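발표 메모 (20분, 질문은 끝나고 받기)

슬라이드 1. 인사하고 바로 질문 던지기. "집에 빨래 개 주는 기계 있으신 분?" 아마 손 안 들 거예요. 그럼 "있으면 사실 분?" 이때 다들 손 듭니다 ㅎㅎ 여기서 잠깐 쉬고 물 한 모금.

슬라이드 2. 저는 Doveck에서 매장 뒷방 일을 자동화하는 팀에 있어요. 뒷방 일이 뭐냐면 상자 열고, 꺼내고, 다시 넣고, 쌓고… 사람은 통화하면서도 하는 일인데 기계한테는 이게 진짜 어렵습니다. 로봇청소기 얘기는 짧게! 바닥은 평평해서 쉬운 편이라고만 하고 넘어가기.

슬라이드 3. Timulus 과제 숫자. 신발 정리를 300번 시켰고 사람 손 안 빌리고 끝까지 간 게 69번. 웃음 나오면 같이 웃기. 그래도 작년 이맘때는 시연 자체를 못 했다는 말 꼭 하기. 성공률만 보지 말고 어디서 멈췄는지 보자고 말하면서 다음으로.

슬라이드 4. 제일 많이 멈추는 데가 상자예요. 뚜껑이 슬쩍 닫히고, 종이 벽은 조금만 세게 밀어도 휘고. 신발도 그래요, 구두랑 운동화는 잡는 자리부터 다르잖아요. 팔이 두 개면 한쪽이 상자를 잡아 주고 한쪽이 신발을 넣으면 되는데, 그 둘의 박자를 맞추는 게 또 일입니다.
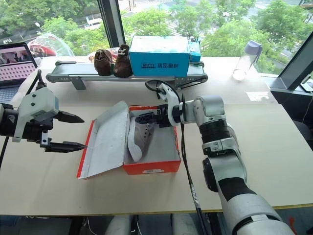 그리고 속도! 사람은 한 켤레에 몇 초면 되는데 우리 건 70초 걸려요. 밤에 혼자 돌리면 느려도 괜찮지 않냐는 질문이 꼭 나오는데, 멈췄을 때 누가 와서 풀어 주느냐가 문제라고 답하기. (시간 남으면 Sketix 수건 개기 얘기, 없으면 건너뜀)

슬라이드 5. 그래서 벌써 되냐고요? 제 대답은 "옆에 사람이 있으면 된다"예요. 집은 매장보다 더 걸릴 것 같고요. 양말 짝 맞추기는 제발 묻지 말아 주세요, 저도 못 합니다. 질문 받기, 마이크는 앞줄부터.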